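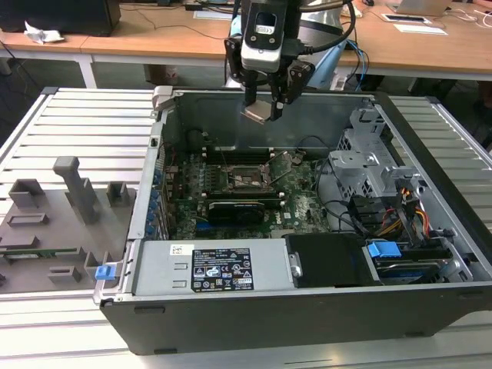
Dell board in an open tower, socket lever up

River and Small Ship > Planning > Stakska, Marinho to Cinville: low water terms and cabin position

lockgate_r
Posted May 3, 2020

I am comparing the downstream trip on the Stakska, Marinho to Cinville, for July of next year. The operator is Rasum. Fare in the category I want is $2000 per person with a $400 deposit. The route is 700 km by the river marks, and the brochure shows every overnight on board.

Questions for anyone who has done it or read the contract closely:

- The terms allow "substitute transport and accommodation" for up to two days if the river is not navigable. Does the fare change at all when that is used?
- Lower deck aft or middle deck forward, same price. Which has less noise when the ship is running at night?
- Is the Marinho pier the same one for boarding and for luggage drop? The joining instructions give one address and the deck plan booklet gives another.

I don't need opinions on whether the river is pretty. I have been there by train.

tarn_and_weir
Went downstream two seasons ago, same operator, in July.

On substitute transport: the fare did not change. We had one day by coach around the shallow section above the second group of locks. We left the ship after breakfast, did a shortened town walk, ate lunch on shore and boarded a sister ship below the shoal in the late afternoon. Same cabin number on the other ship. Bags were moved by the crew. The contract counts that as delivered, and no credit was given.

Cabin: I was middle deck forward. Bow thruster noise at every lock and every docking, including the ones before dawn. It is a short loud rumble that stops, then starts again. I sleep through steady noise but not through that.

lockgate_r
Useful. Is the sister ship the same class? If it has a different layout, "same cabin number" may not mean much.

tarn_and_weir
Same class, mirrored. The bed was on the opposite wall. The closet had fewer hangers.

oxbow77
I disagree on forward. Lower deck aft on that class is directly ahead of the engine room, and the generator runs all night even at the dock. You get constant vibration through the bed frame whenever the ship is under way. We asked to move on the first night and there was nothing open. Forward is at least quiet between locks, and the long lock-free stretch is done at night on the downstream schedule.

Also, lower deck windows are fixed and high in the wall. You can't open them. The terms sheet calls them "panorama half height," so read that carefully.

tarn_and_weir
The long stretch is done at night on the upstream schedule. Downstream, the ship leaves Marinho in the evening and goes through the upper locks overnight.

oxbow77
Not on ours. We were tied up at Marinho the first night and left after breakfast. Maybe they changed it.

gravelbar
You are both right, I think. There are two versions of the downstream trip. The one with the evening departure adds a half day at Cinville at the end. The one with the morning departure adds the walking tour at Marinho at the start. The brochure prints one map for both. Look at the sailing code on the price page: the letter at the end tells you which one it is, and the key to the letters is in the small type under the drinks package.

lockgate_r
Found it. Mine is the evening departure, so the upper locks are at night. That is an argument for aft or for paying more for the middle of the ship. 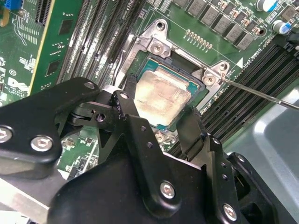

CPU in the socket, with the gripper reaching over the board

stern_line
On the terms, read the paragraph on high water as well. Everyone looks at low water for July and forgets it. The limit on the Stakska in a wet summer is clearance under the old rail bridge above Cinville. If the ship can't pass under it, the cruise ends at the industrial quay upstream and you are taken into town by bus. That isn't counted toward the two-day limit, as the ship is still your hotel. The wheelhouse goes down, the sun deck is closed and the awnings are folded for that whole stretch in any case, even at normal levels. If you are paying extra for the sun deck, plan on losing most of an afternoon.

On the deposit: the $400 is per cabin on the early booking form and per person on the standard form. Check which one you were sent.

lockgate_r
Per person on mine. The agent described it as per cabin. I will ask for it in writing.

oxbow77
Do that before the option date. They gave us the same answer by phone and then billed the other way. It was credited against the final balance in the end, so no money was lost, but it took several emails.

quayside_only
I would question the whole product if two days can be moved to a coach with no credit. On a short trip that is a large share of what you bought. The railroad follows the same valley, and the towns all have hotels. Book the train, stop where you like, and the water level is not your problem.

gravelbar
He said he has done it by train.

quayside_only
Then he knows it works.

tarn_and_weir
The comparison should include meals and the luggage handling. The stations at the smaller stops are uphill from the river and have no elevators. I priced both before booking. The train with comparable hotels came out lower, but the difference was smaller than I expected once dinners were included. With the discount for an early booking it was close to even.

quayside_only
Only if you eat dinners of that size.

stern_line
Regarding the pier: Marinho has an upper and a lower landing. Boarding is at whichever one the port assigns, and the assignment is made late. The address in the joining instructions is the upper landing. The one in the deck plan booklet is the Rasum luggage office, on the street behind it. You can leave bags there from mid-morning. They want the printed cabin tag on every piece, including hand luggage if you are leaving it. The tags are in the final documents, and the office had no spares when we checked in.

If you are moved to the lower landing, it is a walk along the flood wall with no shade. There is a shuttle for passengers who request it in advance.

lockgate_r
Thank you, that resolves the two addresses.

Where I am now:

Evening departure confirmed by the sailing code. Deposit question sent to the agent. Cabin still open. I am looking at middle deck, just aft of the stairs, which is one category up. Does anyone know if the stairwell door is noisy on that class? The plan shows a crew pantry across the hall.

tarn_and_weir
Pantry, yes. It is used for coffee service from early morning. Carts, cups, an ice machine. I would go two doors further aft.

oxbow77
The ice machine is one deck up. What you hear from the pantry is the dishwasher. I agree about going further aft, but not past the linen room, or you are back over the generator.

gravelbar
For what it is worth, the cabins between those two points are the first to sell in every category. If the plan shows one open, put a hold on it. Rasum will hold a cabin without payment until the option date.

lockgate_r
One was open. It is on hold. I will post the agent's answer on the deposit when I have it.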